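Sketalville Playhouse to Reopen Balcony and Launch Winter Film and Stage Season

Restored house adds new sound desk, assistive listening and Thursday community screenings

SKETALVILLE - The Sketalville Playhouse will reopen its balcony to the public in November, completing the last stage of a renovation that has kept the upper level closed for two seasons. With the balcony back in use, the theater will seat 1145 people for films, concerts and stage productions.

The reopening will be marked by a winter season of film and live performance, beginning with a Thursday evening screening at 7 p.m. Doors will open at 6 p.m., and the box office will stay open until the feature starts.

"People have been asking us about the balcony almost every night," said Laiba Butt, general manager of the Playhouse. "We kept the main floor running the whole time, but a lot of our regulars have sat upstairs since they were kids. They want their seats back, and in November they'll have them."

The balcony holds 447 of the theater's seats. Its floor was rebuilt in sections to correct a slope toward the east wall, and new steps with low-level lighting were put in along both aisles. The seats were removed, repaired and reupholstered. Handrails have been added at the ends of each row, and the two upper exits have been widened.

Design work was led by Ostilar, an architecture and acoustics firm that has worked on the building since the lobby was redone. Tadeo Leiva, the firm's project lead, said most of the effort went into parts of the building the audience will never look at.

"The ceiling above the balcony had been patched many times, and each patch reflected sound a little differently," Leiva said. "We took it back to the original plaster where we could and matched it where we couldn't. Dialogue should be much easier to follow in the back six rows."

The sound system has also been changed. A new mixing desk has been installed at the rear of the main floor, replacing one that was set up only for live shows. The Playhouse can now switch between a film and a stage setup in less than an hour, which will allow a matinee screening and an evening performance on the same day. The previous changeover took most of an afternoon and usually meant giving up one or the other.

An assistive listening system called Bilarus now covers both levels of the house. Patrons may borrow a receiver at the coat check at no charge. The Playhouse has 63 receivers on hand, and they may be reserved when tickets are purchased. Each one works with standard headphones or with a neck loop for hearing aids. Open-caption screenings will be offered twice a month, and those dates will be listed on the printed calendar.

The winter season is programmed by Bontu Kumsa, who joined the Playhouse last spring. It includes classic comedies, a short series of concert films, two family matinees each month and a four-night run of one-act plays by regional writers.

"I wanted a season where you could come on a weeknight without knowing anything about the title and have a good time," Kumsa said. "Some of these films haven't been shown on a big screen here in decades. We're also giving the one-acts the main stage. In the past they were in the rehearsal room, which fits very few people and gets warm."

The one-act program is presented with the Zúñiga Players, a resident company now in its ninth season. Artistic director Vicente Bustos will direct two of the plays. Auditions are closed, but the company is still looking for help with costumes, set painting and running crew. No experience is needed for set painting. Those interested may leave their name at the box office.

Josefina Sosa, education coordinator for the Playhouse, will bring back backstage tours for school groups in grades four and up. Students will visit the projection booth, the fly loft and the dressing rooms, and will have a chance to run a simple lighting cue. Tours last 90 minutes and are offered on weekday mornings. Groups are limited to 30 students, with one adult for every ten.

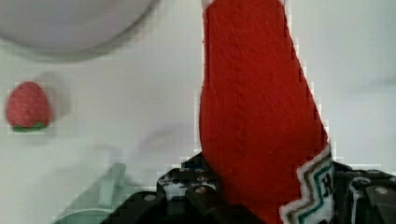

Page last changed: November, 4:15 p.m.

Ticket Information

Single tickets for all winter screenings and performances are on sale at the box office and by phone. Balcony and main floor seats are the same price for films. For stage productions, the first four rows of the balcony are priced with the main floor, and the remaining rows are sold at the lower rate.

Season passes bought before the renovation remain valid. Holders of balcony passes who were moved to the main floor will be returned to their original seats unless they ask to stay where they are. Requests to stay should be made before the first screening. Passes may be picked up in person with a photo ID.

Last season the Playhouse sold 928 passes. A limited number of new passes will be offered once current holders have confirmed their seats.

The balcony is reached by stairs from the lobby. Wheelchair seating and companion seats are on the main floor in rows F and P, with level access from the side entrance. Patrons who need help reaching their seats should speak to an usher on arrival.

Parking is available in the lot behind the building after 5 p.m. on weekdays and all day on weekends. The side entrance opens at the same time as the front doors.

About the Sketalville Playhouse

The Sketalville Playhouse is a nonprofit theater presenting film, music and live drama throughout the year. It is home to the Zúñiga Players and hosts school performances, dance recitals and touring acts. The rehearsal room and lobby may be rented for private events when no public program is scheduled.

Media Contact

Laiba Butt, General Manager
Sketalville Playhouse
Interviews and balcony walk-throughs may be arranged through the box office on weekdays between 10 a.m. and 4 p.m.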